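Ticket: Fold policy reports success on empty grasp
Project: Zandesen
Component: Tredora grasp labeler
Priority: high
Status: open, waiting for retest

Problem

In the cloth folding evaluation, the success rate for the grasp step is too high. The labeler uses only the finger opening. If the fingers stop before they are fully closed, it writes "grasp = 1". With soft cloth this does not work well. One layer of thin fabric gives almost the same opening as no fabric, and a thick fold gives a good value also when the fingers only pinch the top of it.

I found the problem when I compared the labels with the wrist video by hand. I took 72 episodes from the April set. In 6 of them the label says success and the cloth stays on the table when the arm goes up.

Steps done so far

1. Checked the zero position of the fingers. It was shifted a little after the last restart. I did the calibration again and repeated the test. The wrong labels were fewer, but they did not disappear.

2. Checked the time stamps between the Marti logger and the wrist camera. The camera is 5 frames behind the finger signal. For the labeler it has no effect, because it does not read the video. For the training of the new classifier it is important, so I corrected the offset in the loader.

3. Looked at the difficult case, gray cloth under black fingers. The tips come together on the fabric and the area near the contact is very dark, so it is hard to decide from one frame how much cloth is between them.

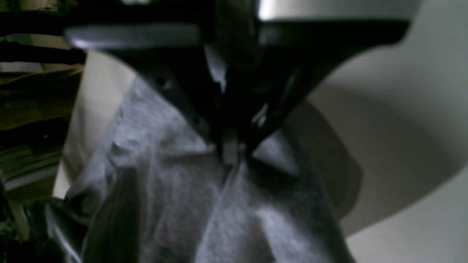
4. Trained a small classifier on 1,372 short clips from the wrist camera. Each clip starts at the closing and ends after the lift. The label is given by a person who looks at the lift and does not see the finger opening.

5. Ran the classifier on the same April episodes. It marks all of the wrong ones as failed. It also rejects one good grasp, where the shadow of the gripper covers most of the fold.

Open questions

Should we keep the old label in the results table as a second column? I prefer yes, so the numbers from the Brirura report can still be compared.

Next: retest with the lamp moved to the other side, same cloth, same policy checkpoint. I will attach the log to this ticket when the run is finished.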